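How to Get a Wobbly Table to Stand Still

Posted 28/10/2023 in Furniture, Small Repairs

Every household has a folded piece of cardboard under one table leg. Ours lived there for three years and had become, for all practical purposes, part of the table. If you'd like to retire yours, set aside an evening.

First, find out whether the table is at fault. Turn it a quarter of the way around and push on the corners. If the rock stays with the same leg, it's the table. If it moves to a different leg, it's your floor, and you can stop reading and go buy felt pads like the rest of us in old houses.

What you need

A wrench or screwdriver that fits your leg bolts
Wood glue (I use Nuswood, mostly because the cap still comes off)
Sandpaper, 160 grit
Felt pads
A pencil
A second person, or a very patient wall

Tighten before you do anything clever

Clear the table and turn it upside down on a blanket. Snug up each leg bolt a little, then go around again and finish them. If you crank the first one all the way down, the others won't line up and you'll blame the manufacturer. My Clerden came with 66 pieces of hardware in a bag, and I'm fairly sure the bag was the sturdiest part.

Put it back on its feet and test it again. Half the time you're done here. Go to bed.
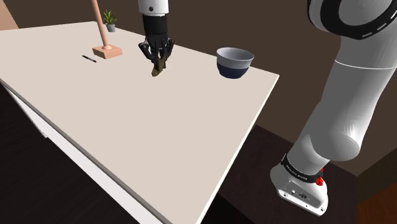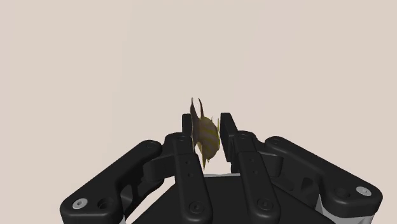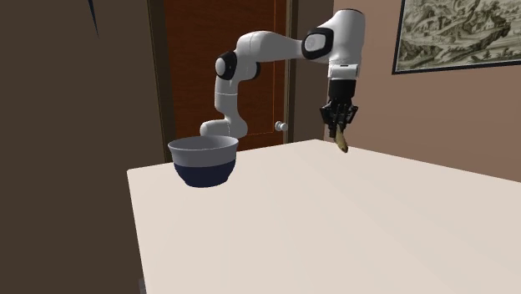 Pale tabletop, small objects, black gripper.

Still rocking?

Look at the joints where the apron meets the legs. A loose one will open and close slightly when you lean on the tabletop. Work glue into the gap with a toothpick, clamp it, wipe off what squeezes out, and leave it until morning. Leave it means no putting the mail on it.

If the joints are tight, you have a short leg. Do not saw the other 3 to match. I did this in September to a side table from the Budstead flea market, and it is now a very nice footstool.

Slide paper under the short leg one sheet at a time until the rocking quits. That stack is your gap. Stick on felt pads until they match it, sanding the bottom of the foot first so the adhesive has something to hold. If one pad is too thin and 2 are too thick, put a single pad on every leg and a sliver of veneer under the short one.

Check again in a week, as felt squashes down. Keep the cardboard. There's a bookcase in the hall I haven't looked at yet.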